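Load plate (processor socket)

A load plate is the hinged metal frame that presses a processor into its socket on a motherboard. It is one part of the independent loading mechanism, which also includes a lever, a hinge bracket and, on many boards, a backplate. Load plates are used mainly with land grid array sockets, where the contacts are spring pins in the socket and the package carries flat pads.

Function

Each spring contact must be compressed by a set distance to give a stable electrical path. The plate bears on the rim of the heat spreader and spreads the force of the lever over the package. Uneven loading can bow the package and raise contact resistance at the corners.

Materials and manufacture

Most plates are stamped from stainless steel sheet and formed in a progressive die. Edges are deburred before plating. The Lamlow plant in Flavadwood runs its forming line in batches of 300 plates, of which 20 are pulled for flatness checks. The Ngata pattern, a variant with a wider hinge tab, is formed in 8 die stages.

Installation

The lever is released and the plate is swung fully open before the processor is lowered straight down. Alignment notches in the package must meet the matching keys in the socket. The plate is then closed and the lever returned to its hook.
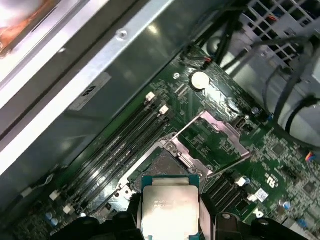 Processor with metal heat spreader near an open socket, load plate raised.

Testing

Hinge wear is measured by repeated opening and closing. The Fotano procedure specifies 259 cycles, after which lever force is compared with the initial reading.

See also

Heat spreader
Land grid array
Zero insertion force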